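Visit report: Talolen municipal services open day, October

The district council opened its housing and water departments to residents from 9 a.m. I attended the morning program. Council member Tímea Major gave the opening statement and took written questions only.

Housing office

Géza Bakos presented the allocation procedure. The waiting list stands at 167 households. Applications are scored on income, family size and current living conditions, then reviewed every quarter.
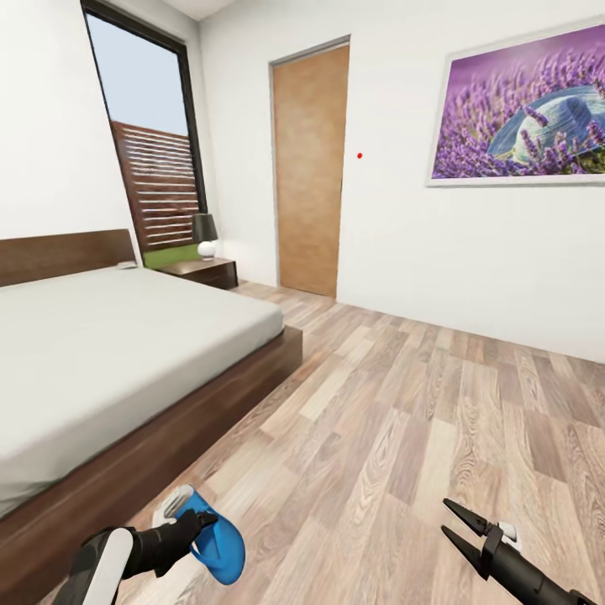 Furnished units carry a separate inventory charge, billed with the rent. Bakos confirmed that the charge will stay at its present level through the next budget. A request to publish the scoring table was noted without a date.

Water department

The Bozsik pumping station serves 3814 connections and is rated for 4000. Kristóf Lengyel explained the advisory system and the sampling schedule.

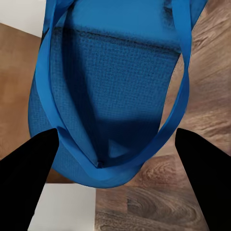

Samples are drawn at 41 points and sent to the regional laboratory. Results are posted at the council office, and residents asked for them online as well. Lengyel said the request is under review.
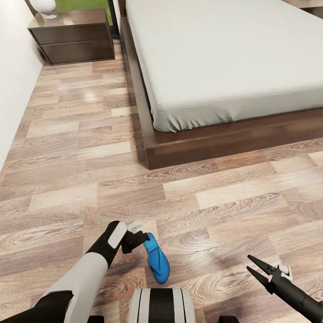

Access and next session

Parking is behind the council building. The roads department will present its resurfacing plan at the next session.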